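Cell notebook, Cikus twin-arm bench
August, pm

Start-of-run rules, going over them again before the next batch. Both arms powered, props out on the floor.
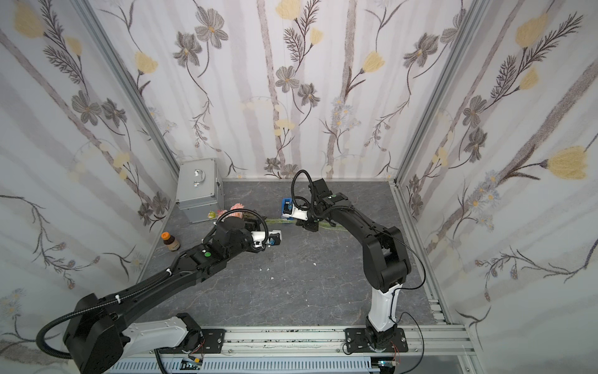 Meirion Rees reckons the rules are too long and people will skip them, wants one card taped by the e-stop and the rest kept in the binder. Fair. Drafting the card now, Kirstin to check wording.

Card v2:
- hands out before enable, say it out loud, wait for the answer
- one person on the stop, not the same person as on the keyboard
- both grippers never sent to the same prop unless the task sheet says so
- speed cap 30 percent for any new script, first 2 runs
- sweep floor and rail between batches. Specks on the rail, white bits on the floor, all of it goes
- glass: only if sheet lists it. Amber bottle is listed, ok. Cap stays on

Cable loops over the wrists: check slack at full reach, both sides. Want this as a proper line in the binder, at the moment its only in Alistair's head.

Script 3017 still has the old cap of 700 mm on reach, doesnt match the binder. Which one is right?? Ask Sheena before anyone runs it.

Change log: initials + time, every edit, even small ones. Mine were missing twice last month.

To do: print card, tape, bin the old Stestach sheet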